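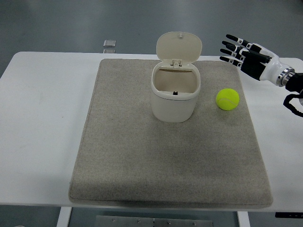 Food and garden waste: frequently asked questions

Which households get the service?
Every house, unit and townhouse in Lasitance that pays the domestic waste charge. Properties on the Neritz Road side of the creek joined in November. If your rates notice lists an organics service, you have it, whether or not you put the bin out.

What can go in the green-lidded kerbside bin?
Fruit and vegetable scraps, meat and bones, seafood shells, dairy, bread, rice, coffee grounds, loose tea, eggshells, plate scrapings, grass clippings, weeds, leaves, cut flowers and prunings. Branches need to be thinner than your wrist and short enough for the lid to close. Paper towel is fine if it has only been used on food.

What has to stay out?
Plastic bags of any kind, including ones labelled degradable. Nappies, pet droppings, kitty litter, vacuum dust, treated timber, plant pots, hose, soil, bricks and cooking oil. Tea bags are a common mix-up. Many have plastic in the mesh, so tear them open and put only the leaves in.

Can I use compostable liners?
Yes, if they carry the Australian compostable standard logo. A roll of liners is available free from the library and the Pongsiri Street depot, limited to one roll per visit. Supermarket fruit bags are accepted only if the same logo is printed on them. You can also wrap scraps in newspaper, or use nothing at all.

Do I need a special container for the kitchen?
No. An ice cream tub or an old saucepan will do. A small bin with a hinged lid is handy on the bench, and any hardware or homewares shop will have one.

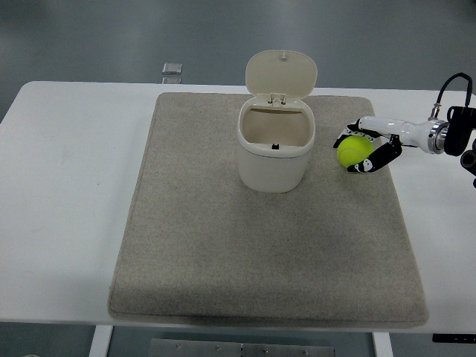 Whatever you use, emptying it every couple of days in summer keeps the smell down. Rinse it with warm soapy water and let it dry before the next liner goes in. A sheet of newspaper in the bottom soaks up liquid.

When is my bin collected?
Green lids are emptied weekly. Recycling and general waste alternate. Most of the town is done on Wednesday, and the hill streets have their own run, shown on the collection map. Bins need to be out by 6 am because the trucks do not follow the same route every week. Public holidays do not change your day, apart from Christmas Day and Good Friday, when everything moves back by a day for the rest of that week.

My bin was missed. What should I do?
Leave it on the kerb and ring Gakis, our collection contractor, before 4 pm the next working day. Have your street address ready. If the bin was out on time and not contaminated, a truck will come back within 2 working days. Bins reported after that wait until the next collection.

Why was there a sticker on my bin?
The driver or an inspector saw something that should not have been in it. The sticker has a box ticked to show what it was. Take the item out and put the bin out again the following week. After three stickers we will write to you, and if it keeps happening the bin may be taken back.

How do I stop maggots and flies?
Keep the lid shut and the bin in shade. Freeze meat, prawn shells and fish scraps and add them the night before collection. Put a layer of grass or shredded paper between food layers. If maggots do turn up, hot water and a handful of garden lime will deal with them.

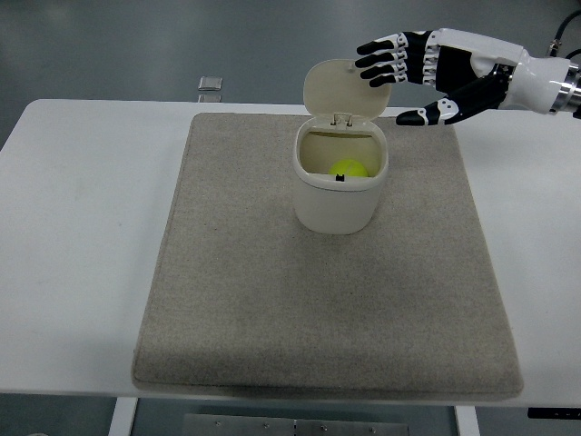
Ants are usually after sugar. Wiping the rim with vinegar helps, and so does moving the bin away from a fence they are already using.

I live in a unit block. How does it work for us?
Blocks with more than 16 dwellings share large green-lidded bins in the bin room. Smaller blocks can choose shared or individual bins, and the request has to come from the strata manager. We can supply signs for the bin room wall in nine languages.

Can I get a second green bin?
Yes, for $57 a year, added to your rates. Tenants need the owner's written permission. Delivery takes a fortnight, and longer in spring when everyone is cutting back.

I already compost at home. Do I have to use it?
No, and home composting is still the best place for most scraps. Plenty of people use the green lid for the things that don't suit a worm farm, such as citrus, onion, bones and rose cuttings. The charge applies either way.

Where does it all go?
To the enclosed composting site past the Neritz turn-off. Finished compost is used on sports ovals and sold in bulk to growers. Residents can collect a trailer load from Pongsiri Street on the first Saturday of the month. Bring your own shovel and a tarp to cover the load.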